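Shellac over old oil finish, adhesion question
Last updated: July

tmedrano_bench
Refinishing a small side table for a customer. Light wood top, old oil finish of unknown age, no record of what was used. I wiped it with mineral spirits, let it sit overnight, and put on two coats of dewaxed shellac at a 2 lb cut. Plan was to follow with a water-based topcoat. On a test patch on the underside the topcoat crawled in two spots, each the size of a coin. The shellac looked even. Is this contamination coming through the shellac, or is the topcoat the problem?

Leopoldo Medrano

seidel_t
Crawling in isolated spots is almost always silicone or wax. Mineral spirits moves silicone from one place to another and does not remove much of it. Two coats at a 2 lb cut should seal ordinary oil. If the table was ever polished with a spray product, I would expect what you describe.

Check the shellac too. Dewaxed shellac is sold under several descriptions and not all of them are clear on the label. Let the jar stand and look for a cloudy layer at the bottom.

Torben

tmedrano_bench
Jar is clear. Flakes were from Geddes, mixed nine days before use. Topcoat is the Kimov satin.

c_rees
I disagree with seidel_t on the order of suspects. Kimov satin is sensitive to film thickness. If you brush it thin over a surface that has not been abraded, it draws back from the slick areas. Did you scuff the shellac? I use 320 grit, dry, light pressure, then a tack cloth with no additives. I have had the exact same pattern with no silicone anywhere in the shop.

tmedrano_bench
Did not scuff. Went straight from shellac to topcoat after 7 hours.

seidel_t
Scuffing helps wetting, agreed, but poor wetting from a slick surface tends to show over a wide area, at edges and along brush lines. Round craters with a raised rim are something else. Leopoldo, do the spots have a rim?

tmedrano_bench
One has a rim. The other is more of a general pulling back with no clear edge.

c_rees
So one each. Wonderful.

sarmite_v
Before anyone sands anything, do a water test. Put a few drops of clean water on the bare shellac next to the test patch. Then scuff a small area and do the same. If the drops flatten out on the scuffed part and bead on the other, Caradog is right. If they bead in one particular place regardless of scuffing, there is something on the surface. It takes five minutes and costs nothing.

I would also get the underside out of the argument. The underside of a table gets no polish. If there is silicone in the test patch, it came from a rag or from hands, and the top may be worse.

Sarmīte Vasiliauskas

ruddock_finishing
Different Caradog here, please note before quoting me against the other one.

Nine days in the jar is fine. I keep a log of my mixes and number 594 was four months old when I used it and dried hard. Old shellac stays gummy, and you would feel that long before you saw it in a topcoat.

What I would question is the overnight wait after mineral spirits on an oil finish. If the oil was thick in places, the solvent softened it and it was still giving off vapor under your shellac.

seidel_t
Not at normal shop temperature. Odorless spirits is gone from a wiped surface in an hour or two. I have never seen it trapped in an oil film thin enough to be called a finish.

ruddock_finishing
I have, on a table where somebody had left a puddle of oil to go sticky in a corner joint. Thick oil behaves like a sponge. I said "if."

tmedrano_bench
Water test done at 14:35. Drops flatten on the scuffed shellac everywhere except over the rimmed spot, where they still bead. So both of you are right, one spot each. I used a shop rag on that side that had been near the table saw, and I wax the saw top.

Going to wash with naphtha using new paper towels, turned often, then scuff with 320, one more coat of shellac, scuff again, and topcoat.

sarmite_v
Change the towel with each pass. Wipe in one direction and do not go back over it.

c_rees
And test on the underside again before the top. Give it a full day.

tmedrano_bench
Second test patch is flat after 24 hours. No craters. Tape pull lifted nothing. Top gets done tomorrow.

Comments

jatixuser1435: Same trouble with Jatix gloss. Scuffing fixed it.

old_ison_lathe: You can skip the shellac if the oil is fully cured. Light scuff and topcoat. I have done many this way.

seidel_t: You can, if you know how old the oil is. He did not. 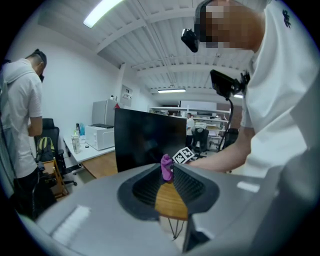 Can dewaxed shellac go under an oil-based varnish as well as a water-based one?

It can go under either, provided it is fully dry and lightly scuffed first.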